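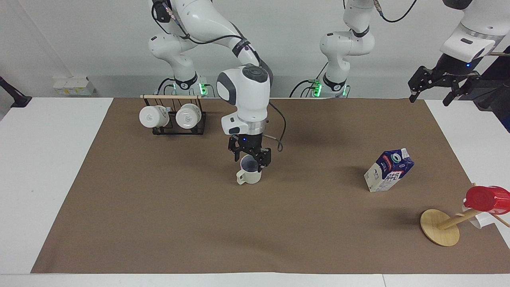

Ondumard Regional Network Upgrade: Progress Report to the Funding Program

16 January 2024
By Zoriana Dovhaniuk, Project Coordinator, Stosus

This report covers work on the microwave backhaul link between the Kravchuk exchange and the Ondumard township, and the local wireless service that will run from it. It follows the headings in our funding agreement.

Work completed

Both towers are up and have been signed off by the structural engineer. The Kravchuk end was the simpler job, as the old two-way radio mast had a usable slab and power already on site. At Ondumard we had to trench 165 metres of new conduit from the pump station to the tower. The first route hit rock near the fence line, so the trench now runs along the eastern side of the access track. The landholder agreed to the change in writing and a copy has been lodged with you.

The dishes were fitted and aligned over two visits. Received signal on the first visit was well below the path calculation. Tamara Antoniuk found that the Kravchuk dish had been locked onto a side lobe. After realignment the link came up within the expected margin and has carried test traffic at 500 megabits per second in both directions.

Of the 834 premises in the service area, 139 now have an outdoor receiver installed and tested. These are mostly in the town centre and along the river road. Installers from Oltell are working outward from there.

Staff are split between the Kravchuk depot and the town office.
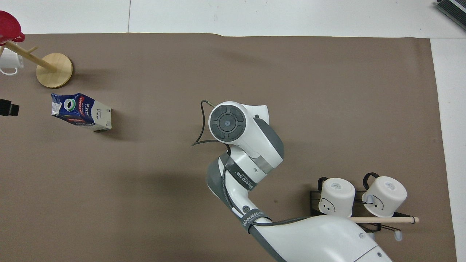 Mugs and mug tree on the bench.

Work outstanding

Battery backup at Ondumard is not finished. The cabinet was delivered with the wrong rectifier shelf and the supplier is sending a replacement. Until it arrives the site has mains power only, and a power outage will take the link down. We have told the council's emergency officer this and will tell her again once the batteries are in.

Lightning protection at Kravchuk needs one more earth test. The ground was too wet for a fair reading when the tester was there, and he wants to come back in drier conditions.

Eleven properties behind the ridge cannot see the tower. We are looking at a small solar-powered repeater on the water tank. The tank's owner has no objection, but the repeater was not in the original scope and we will send a separate variation request with costs.

Budget

Spending is within the approved amount. Trenching went over and tower freight came in under – the two nearly cancel out. We are not asking for any transfer between budget lines this period.

Timetable

Receiver installation is due to finish in June. That date holds if Oltell keeps its second crew on the job. Billing and fault reporting will be handled from our existing centre, and the after-hours number is already printed on the cards left with each household.

The next report will include link availability figures and the full earth test results.

3 comments | 12 shares

Contact: Project Office, Stosus | © Stosus 2024 | Back to top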